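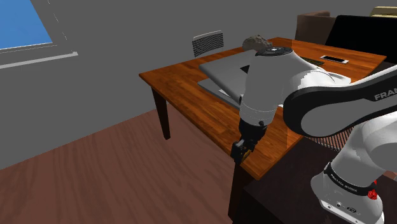
Page last changed: March 2021

Visits > Open days > Citik, Wemimbridge

Citik opened its simulation room in Wemimbridge to visitors for an afternoon, and I went along with two others from our club. The work there is done in software. A simulated Franka arm is fixed beside a wooden table and practises picking things up, and visitors follow it on a large screen. The room it works in has been built with a window, a mesh-backed chair, a laptop and a phone on the table.

The project is called Gashaw. We were told that each batch is 192 tries, and that the team had logged 2548 tries before the open day. The talk went on a bit about friction settings, which I did not follow – the handout was better. They use a program called Zorura to set up the rooms and change the light.

After the talk we moved to the gripper view, which I found the more useful of the two.
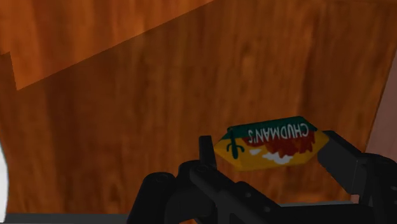
I asked why they bother with food packets. The answer was that a box with tapered ends gives the fingers less flat side to press on, so a small error in the angle matters more. Plain blocks were used in the early work and were too easy.

Tea was in the corridor. Parking is behind the building and fills up early – the bus stops at the gate. Citik plans another open day in April, and places have to be booked through their front desk.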